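Zeton Open Day: simulated manipulation demonstration – visitor reports and questions

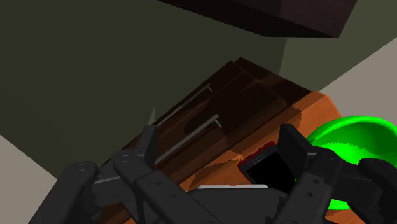

Posted by: rao_lab_liaison
Mar 22, 2024 | Forum: Events and Site Visits | Thread status: open

Members who attended the open day at the Zeton training center in Jarkovham are invited to post their observations in this thread. The organizers have asked for comments on the simulation session in particular, which took up the larger part of the program.

For those who were unable to attend, the session concerned a four-fingered hand working at a cabinet with a wooden top. The objects used in the exercise included a thin, phone-like item with a red casing and a green bowl. The program allowed 43 minutes for the session, followed by questions. Attendance was 54, including members of the Rornitia user group.

Please keep replies to the content of the demonstration. Comments on parking and registration should go to the general thread.

--------

cabinetmaker_ret
Member

Thank you for opening the thread. I attended with a background in furniture and none in robotics, and I found the session well organized. The presenter explained each stage before it was run, and the questions were answered in plain terms.

I would have liked more time on the drawers. The handles are thin straight bars, and a hand of that size does not have an obvious way of getting behind them. I asked about this and was told that drawer tasks belong to a separate exercise planned for November.

--------

gripforce
Senior Member

I must register a different view. The session was presented on the program as a "manipulation demonstration," and in my opinion a simulated exercise should not carry that title without a qualifier. Visitors from outside the field may reasonably conclude that they will be shown hardware. Two people in my party had traveled on that understanding.

I have no complaint about the quality of the work. The thin slab is a difficult object for any hand, and choosing it was to the credit of the team. Contact between a flat fingertip pad and a narrow edge is where simulators are weakest, however, and I did not hear that point addressed until the final questions.

--------

rao_lab_liaison
Thread Moderator

The remark about the title is noted and will be passed to the organizers. The word "simulated" did appear in the session summary sent with the registration notice, but it was omitted from the printed program. The title of this thread has been worded accordingly.

--------

jk_controls
Member

With respect to gripforce, I believe the criticism is too strong. The summary was clear, and the same wording was used at the previous open day. Working in simulation allowed the presenter to repeat the approach with changed settings while the audience watched. The run was repeated 3 times in the session I attended, each time with a different friction value for the cabinet top. A hardware demonstration in the same period would have left little room for that.

I do agree that contact modeling deserved an earlier place in the talk.

--------

gripforce
Senior Member

I accept the point about repetition. My objection is to the printed program and to the order of the material. If friction was the variable of interest, the audience should have been given the values in writing. I was seated toward the back and could not note them all.

--------

north_annex
New Member

I am preparing a similar visit for our technical college and would be grateful for advice. Is the session suitable for students in their first year? Our group has had one term of programming and no mechanics.

--------

cabinetmaker_ret
Member

In my opinion, yes. I followed nearly all of it. Your students may wish to read something on joints and degrees of freedom beforehand, as those terms were used without definition. The round pivots on the fingers are easy to make out on the screen, and the presenter referred to them often.

--------

rao_lab_liaison
Thread Moderator

north_annex: group visits are arranged through the Zeton education desk. Please state the number of students and whether a question period is required.

gripforce: the friction values have been requested from the presenter and will be added to this thread when they are received.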